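Single-Serve Packets Should Be Sold by Weight

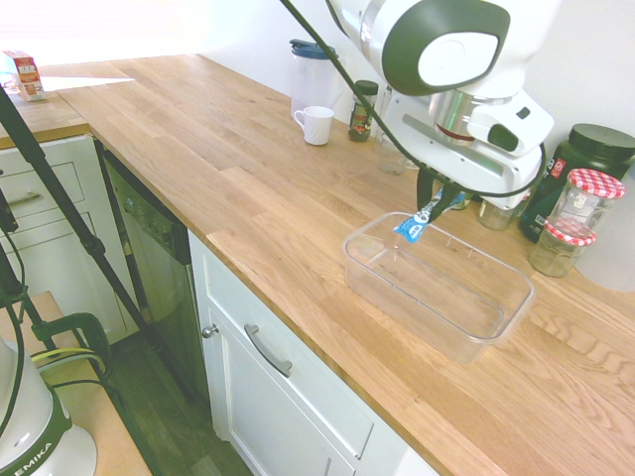
Unit pricing works well for flour and badly for anything sold in packets. The shelf tag at Zamon lists drink mix per packet, while the Kavance canister beside it is priced per ounce. A shopper comparing the 2 has to find the net weight, multiply, and divide.

Most people will skip that step. At my store in October, a 176-gram box and a 600-gram canister carried tags in different units, and the larger type went to the one with the worse value.

The fix is dull. Require one unit, price per 100 grams, on every dry product, and print it at the same size as the total. Packet counts can stay on the box. Stores already hold the weights in their inventory systems, so the cost is mostly new tags.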